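Kramer bedside table, small model: my review after almost 7 months

Rating: 4 out of 5

I let two guest rooms in Mernmont, and last autumn I had to change the bedside tables in both. The old ones were tall and shaky, and one had lost its drawer handle. I looked at many tables in shops and on the internet, and in the end I bought the small Kramer from Fledumberg, the furniture shop near the ring road. I write this review because before buying I could find only very short opinions, such as "nice table" or "too low", and they did not help me much.

Delivery and building

The two tables came in flat boxes. The driver left them at the bottom of the stairs, although I had paid for delivery to the room. I wrote to the shop and they returned the difference, so I do not complain more about it.

The instructions have drawings only. Most of them are clear, but the drawing for the drawer runners is very small and I put the left one on the right side. The second table was much faster. You need your own screwdriver. The little key in the box is good for the base and nothing else.

Size and look

It is a small piece, so please measure first. My rooms do not have much free wall beside the bed, and a wider table would have stood in front of the light switches or made it difficult to pass. The Kramer goes under the switches without touching them, and a guest can reach both the table and the light from the pillow.

The top is wood in a warm orange-brown. On the Fledumberg page it looked more grey to me, so be careful if you want to match other furniture. The drawer front is white. I was afraid that the two colours would look cheap together, but with white bedding and a dark headboard I find it pleasant.
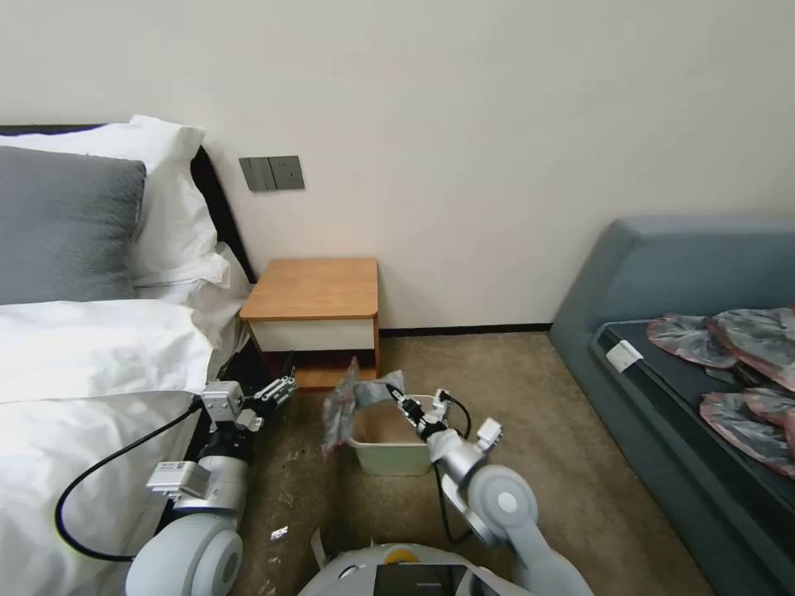
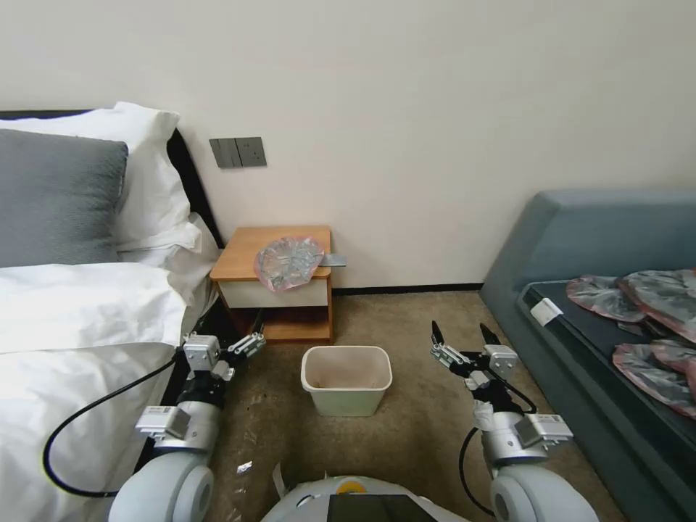 The top

For a lamp, a glass and a phone there is enough place. For a lamp, a glass, a phone and a thick book there is not. When I change a room I also use the top to put down bags or whatever I have in my hands, and I would like it a little deeper for this.

The surface is easy to clean. One guest left a cup with no saucer and there was a ring in the morning. It went away with a soft cloth and a bit of the Drelell wood soap, but I needed to repeat it. I would not leave water on it for a whole day.

The drawer

It slides well and closes without noise, which matters when one person goes to sleep earlier. It is shallow. Glasses, chargers and medicine go in easily, a hairdryer does not. There is no stop at the end, and if you pull strongly the drawer comes out in your hand. This happened to me while cleaning and I had to pick up everything from the carpet. For this I take away one point.

The open shelf

Under the drawer there is an open shelf. I like it for guests, because they see what is there and forget fewer things. For me it is more work: dust collects at the back, and the corner is too narrow for my vacuum cleaner, so I go on my knees with a cloth. The wooden base keeps a shadow on it even when the room is bright, and you notice the dust only when you bend down.

How it stands on carpet

Both rooms have beige carpet. On one side the table moved a little in the first weeks, and I put a folded piece of felt under it. Now it is stable. The base leaves marks in the carpet when you move it, and mine were still visible after a month. In front of it I keep a small plastic wastebasket, and the drawer opens above it with no problem.

Would I buy it again?

Yes, for a small bedroom where the table must not take space. If you read in bed and keep many things near you, take the larger model. I have seen it in the shop and its drawer has a proper stop.

Good: small, quiet drawer, nice top, easy to wipe
Less good: drawer falls out, dust on the shelf, colour different from the shop page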